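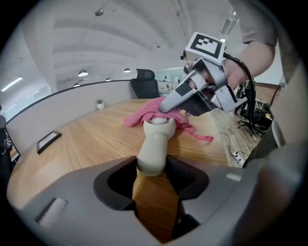

A Maker in Wirnwood: Chairs, Mostly, and One Regrettable Canoe

Filed under: Makers & Doers / Local Profiles
6 min read

The woman behind Udosness would like it known that the name was a typo. She had meant to register something else entirely, got distracted by a kettle, and received the paperwork back with "Udosness" printed across the top in a typeface she describes as "very sure of itself." Fixing it would have cost a fee. She kept it.

She is also not keen on having her own name in print ("I have a sister who will frame it"), so for this profile she is the chairmaker, and her shop is the old feed store behind the Wirnwood post office, where the sign out front still advertises layer pellets. People stop in for them. She has thought about stocking some.

She came to Wirnwood from Cloldale, a distance of 22 miles that she speaks of as other people speak of crossing an ocean. Before that she spent a stretch drawing parking lots for an engineering firm. "Good work, steady, and you find out how angry a person can get about a curb," she says. She took an evening class in chair repair because the pottery class was full. By June of that year she had rebuilt every chair in her apartment and had started on the neighbors'.

Her first paid job was a set of ladder-backs that had been in a flood, a barn, and a divorce, in that order. She charged too little and took too long. The customer sent her a pie and, a week later, a much worse set of chairs.

"That's the whole business plan, right there," she says. "Somebody always has a worse set."

These days she builds more than she mends. The chairs are white oak and ash, with woven seats in hickory bark when she can get it and paper cord when she can't. They are plain, a little wide, and very hard to get out of after dinner. A side chair runs $800. I made a face at this, I'm afraid, and she waited for me to finish making it.

"Sit in it," she said. I did. We did the rest of the interview with me in it.

The price, she says, is the part visitors like to discuss with each other while standing a few feet away from her. "They go, well, you could get six at the store for that. And you could! I'd tell you which store. I've got two of theirs in my kitchen."

She splits her parts from green logs, which means her schedule belongs to the logs. A good one arrives and everything else stops, dinner included, until it is split and the billets are stacked out of the sun. The legs go to the drying rack, the rungs go in a homemade kiln built out of foam board and a light bulb, and she goes to bed. The idea is that bone-dry rungs go into slightly damp legs, and the legs shrink down and hang on. She has explained this to so many people at so many fairs that she has it down to the length of a corn dog.

I asked what she listens to while she works.

"The radio, until they start talking. Then the other radio."
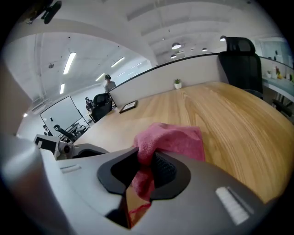
On Teaching, Reluctantly

For the past while she has also taught a stool class out of the shop. Three students at a time is the limit, because there are three shaving horses and she has seen what happens when people share. The class runs a long weekend. Everyone leaves with a stool, and most of the stools have the correct number of legs at more or less the correct length.

"Engineers are the slowest," she says. "Nurses are the best. Nurses just get on with it. Retired men come in having watched a lot of videos, and I let them tell me about the videos for the first morning, and then we start."

She doesn't love teaching. She says this with the door open and two former students in earshot, both of whom nod. What she likes is the part late on the second day when the room goes quiet and all she can hear is drawknives. What she doesn't like is being asked whether it's therapeutic. "I've cried over a chair. Would you call that therapeutic? Maybe. I wouldn't pay for it."

The class is also how she met the crew at Hồ, the noodle place on the square, who signed up together, closed the restaurant to do it, and went home with a matching row of stools for the front counter. She eats there most nights. The stools are holding up. One rocks, and she has offered to level it, and the cook who made it has told her to leave it alone.

About the canoe. Everybody in town told me to ask about the canoe, so I did.

She sighed for a good long time. It was cedar strip, it took a winter, and it was built in the back room of the feed store with great care and a borrowed set of plans. The back room has one door. The canoe is longer than the route from the back room to that door, on account of a corner. "I drew parking lots for a living," she says. "I did turning radiuses. For trucks."

The canoe is still in there. It hangs from the rafters and holds hickory bark. 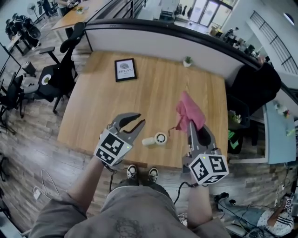

She has turned down two offers to take out the wall, one of them from the building's owner, and says she has gotten used to looking up at it. It is also, she admits, the best storage in the place.

Next up is a rocker, which she has been putting off for years. Rockers are where chairmakers go to be humbled, she says, and she feels the canoe covered that. But a customer in Cloldale has asked for one, has asked nicely, and has put down a deposit that has already become a new band saw. So there's a pair of rockers clamped to a form on her bench, and every so often while we talked she got up, put a hand on one, and sat back down without saying what she'd learned.

I asked whether she'd ever go back to the parking lots. She thought about it for longer than I expected.

"They had dental," she said.

The Udosness shop is open most afternoons. If the door is shut, try the noodle place. Stool classes are booked by leaving a note in the coffee can by the door, and yes, she does check it. She does not have layer pellets.

Posted August 2, 2019

Contact us | Submit a maker | © Wirnwood Makers & Doers | Back to top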